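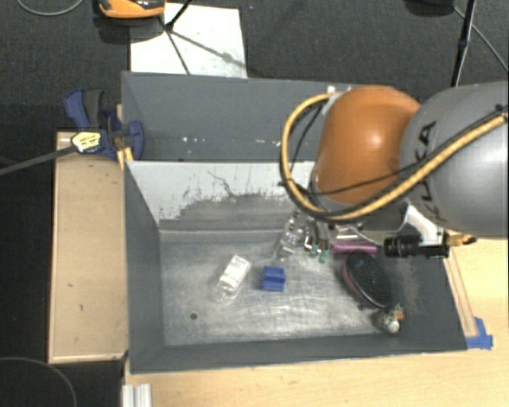

Bin Picking, zweiter Anlauf. Diesmal Greifervergleich: Orkeck Parallelgreifer gegen den Sauger von Bruvix. Gleicher KUKA, gleiche Kiste, gleicher Krempel drin. Thread, wird unsortiert

Fangen mit dem Orkeck an. Grüne Fingerspitzen drauf, die weicheren. Mit den harten letzten Monat nur Ärger gehabt, vor allem bei Klarplastik

Plan: 300 Griffe pro Greifer, Kiste nach jeder Runde neu mischen. Von Hand. Ja, dauert

Bürste geht überraschend gut, solange er sie am Rand erwischt. Von oben auf die Borsten = rutscht weg

Durchsichtige Flasche: Tiefenkamera sieht da halt den Boden. Ashworth-Controller meldet brav "Ziel erreicht" und greift Luft. 7 mal hintereinander

Der Metallboden macht es nicht besser, spiegelt wie Sau. Belichtung runter auf 500 µs, jetzt ist weniger Rauschen in der Punktwolke aber die dunklen Teile saufen ab. Irgendwas ist immer

Kleiner blauer Klotz: null Probleme. Langweilig. Liebe ihn

Zwischenstand Orkeck nach der ersten Hälfte: 66 % Treffer. Ohne die Klarplastik-Sachen wärs deutlich mehr, rechne ich heute abend aus

Zur Frage von vorhin: nein, Zwinge am Kistenrand bleibt dran. Ohne wandert die Kiste, sobald ein Finger an der Wand hängenbleibt, und dann darf ich neu kalibireren

Umbau auf Bruvix. Schlauchführung ist die Hölle, der gelbe braucht ums Gelenk rum eine richtig große Schlaufe, sonst zieht er bei Achse 6

Erste Griffe mit Sauger: Flasche klappt!! Bürste natürlich garnicht. Genau umgekehrt also

Jemand hat Flollside als Kombigreifer vorgeschlagen, Finger plus Sauger. Hat den wer im Einsatz? Mich interessiert vor allem das Gewicht

Rest der Bruvix-Runde läuft morgen, Zahlen kommen dann hier drunter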